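Reseck (bench kit)

Reseck is a two-arm bench robot kit sold by Bisgaard, a small automation firm based in Cernport. It is aimed at colleges, repair shops and small labs that want to try out two-handed handling work without buying a full industrial cell. Sold as a boxed kit or ready built. Hire by the month also offered, though only in and near Cernport.

History

Grew out of an earlier single-arm kit, the Drukach, which Bisgaard sold mostly to schools. Drukach owners kept asking for a second arm – holding a part still with clamps was slow and the clamps got in the way. First Reseck kits went out in July. The Drukach is no longer sold but spare parts still are, and its gripper fingers fit the Reseck with a small adaptor.

Contents

The standard kit has 2 arms, a mounting platform, a white tabletop, side and back panels, cables and a power unit. The panels are there to give a plain background and keep room light off the work. Buyers who already have a bench can leave out the panels and table and get a lower price. Assembly takes most of a day for one person, less if the arms come ready wired. Tools not included, apart from hex keys.

Software comes on a memory stick and can be downloaded too. It covers set-up, recording of movements, playback and a basic logging screen. The printed manual is short and has been critisised for skipping the calibration steps, which are only in the download version.

Service

Bisgaard offers 2 levels of support. Basic is email only. The higher level adds phone help and a yearly visit, with worn fingers and cables replaced at no charge. Repairs are done in Cernport, usual turnaround 4 working days, postage paid by the owner.

Reception

Owners have mostly liked the kit. Praise for the price and the ease of swapping parts; complaints about fan noise from the power unit and about the cable clips, which work loose. A college that bought the kit for evening classes reported almost 80 hours of use before the first part needed changing, a finger pad. Others wanted a bigger table.

Use

The Reseck is mostly used for light handling – sorting, stacking, passing small parts from one arm to the other. Bisgaard suggests starting with blocks and then moving on to akward objects, such as a wire tree hung with coloured see-through discs and cups, where the fingers have to come in at an angle and very close to the wires. Purple cables run down the arms from the wrists, and owners are told to leave enough slack for the elbow to bend fully. Heavy or sharp items not advised.

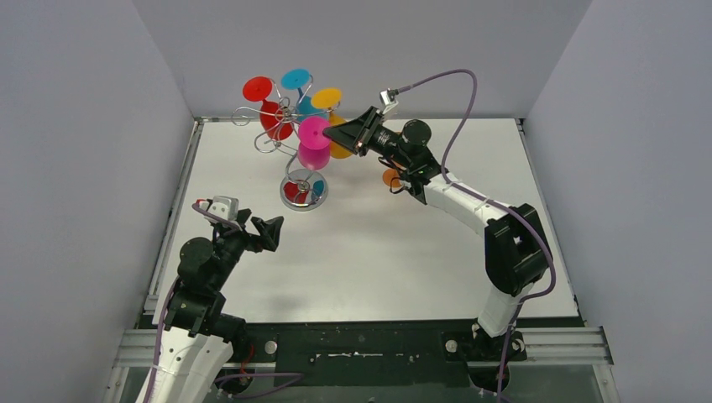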